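I've been on a small-storage kick since October, mostly because my desk had turned into a place where paper clips go to die. Rhys Whitelaw from my woodworking group told me to stop buying plastic trays and make something with a drawer, so I've been looking at little boxes way too closely ever since (drawer pulls especially!).
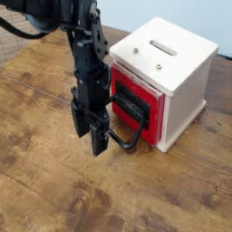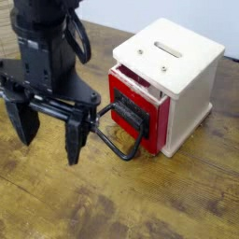
I love a slot in a lid. Coins, receipts, those tiny folded notes you write to yourself at 11 p.m. – in they go, and you don't have to open anything. My first try at one was terrible. I drilled two holes, joined them up with a coping saw and ended up with something shaped like a peanut. Mal-soon lent me a proper file and the second one came out pretty decent, once I'd sanded the ends.

The handle is where I keep changing my mind. Knobs look sweet but I always end up pinching them with two fingertips, and on a small drawer the whole box scoots toward you. A loop gives you something to hook a finger through, and I like black against a bright color. I'd go red for the drawer too, with everything else white, even though white paint chips if you so much as look at it.

Next up is the drawer for mine, which still sticks on the left side. Trevor says candle wax on the runners, Saron says plane it down and quit fussing. I'm trying the wax first, and if that doesn't do it I'll borrow her plane.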